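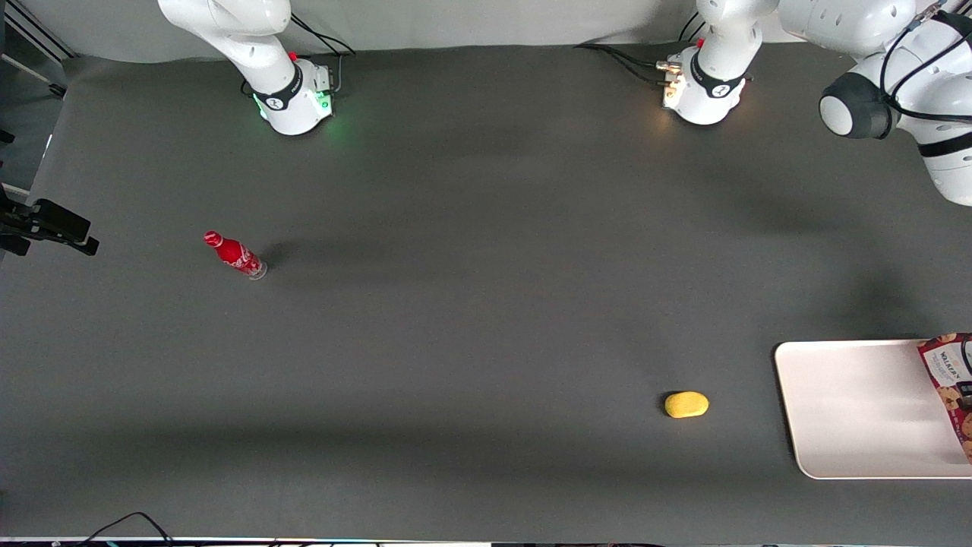 May 24, 2022

1/ Tank water notes, Astley place. The 5 kL tank off the shed roof dropped below half again last week, so I finally did the sums on the first-flush diverter.

2/ Old setup dumped 420 litres of the first rain every time. The slow-drip outlet had no washer in it, so the chamber was draining within the hour and refilling on every shower.

3/ Fitted a 2 mm drip washer from Barnura. Chamber now takes overnight to empty. Light showers the next morning go to the tank.

4/ Replied to the Gronden question from yesterday: yes, you still need leaf guards. The diverter deals with dust and bird mess. It won't stop gum leaves, and those will block a small outlet fast.

5/ Overflow is next. It currently runs straight onto clay beside the slab – fine in summer, a bog by October. Plan is 90 mm stormwater pipe to the swale, with a flap valve on the end to keep frogs out.

6/ Tillman sell the flap valve in grey only. Colour doesn't bother me. The seal does, and I'd like to see one in the hand before ordering.

7/ For anyone copying this: put the inspection cap where you can reach it without a ladder. Mine is behind the downpipe and needs a strap wrench.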